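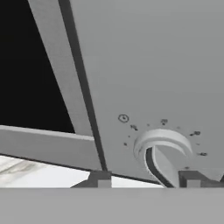 The timer dial on the simulated countertop appliance, from the student team's kitchen environment.

Reading time: 4 min

Student robotics team begins second term of kitchen simulation work

The Cesta student robotics club has entered the second term of its household manipulation project, in which members program a robot to operate everyday kitchen equipment inside a computer simulation. The project is carried out in the Piltach teaching laboratory and is open to students of all years who have completed the introductory programming course.

Work this term is centered on a single task: turning the timer dial of a countertop appliance to a requested setting. The dial was chosen after members reviewed the results of the first term, when the club concentrated on opening doors and moving objects between shelves. Those tasks call mainly for reaching and pulling. A rotary control asks for something more exact. The gripper must approach at a suitable angle, close on the raised ridge of the knob without pushing the appliance backward, and then rotate while keeping its hold.

Students are divided into 4 working groups. The first group is responsible for the approach path of the arm, and the second for the grip itself. The third group writes the code that decides when the dial has reached its target and the gripper should let go. The fourth maintains the simulated kitchen and keeps the record of trial runs. Groups exchange members at the middle of the term, so that each student gains experience in at least two areas of the work.

At the close of the first term, the record held 2443 completed runs across all tasks. Each entry lists the starting position of the arm, the instruction given, the outcome and a short note by the student on duty. Members are reminded that failed runs are to be entered with the same care as successful ones. The notes on failed runs proved to be the most useful part of the record when the present task was being planned.

Reading the dial has received particular attention in recent meetings. At the low image resolution used for training, the numerals printed around the knob are blurred, and students have found them difficult to read even when viewing the images at full screen size. The third group is comparing two methods. One relies on the printed scale as it appears in the camera view. The other ignores the numerals and measures the angle of the grip ridge. A written comparison is expected before the November review, and both methods will remain in use until then.

The club has also revised its rules for sharing the laboratory computers. Long training jobs are to be started in the evening, after 6 p.m., and must be listed on the sheet beside the door together with the name of the working group. Jobs that are not listed may be stopped if the computer is required for a scheduled class. Short tests may be run at any time during club hours.

Membership currently stands at 39 students, an increase over last year. New members are assigned to a working group after attending an introductory session, in which they drive the simulated arm by hand before writing any code. The session has been lengthened this term at the request of last year's participants, who reported that the controls took longer to learn than the original schedule allowed.

In the spring, the club intends to enter the Baran Student Automation Challenge. The rules permit teams of 3 students, and each team must complete a sequence of household tasks in an environment it has not seen before. Teams will be selected within the club on the basis of their written reports as well as their results in simulation. Students who wish to be considered should inform their group leader before the November review. Those who are not selected may still attend the preparation meetings – their help in testing is welcome.

A joint meeting with the robotics club at Stistby is planned for later in the term. The two clubs will exchange their trial records and run each other's programs on their own appliance models. Members attending should bring a current copy of their group's code and a one-page description of how it is started. Travel arrangements will be posted on the laboratory notice board, and permission forms are available at the Piltach front desk.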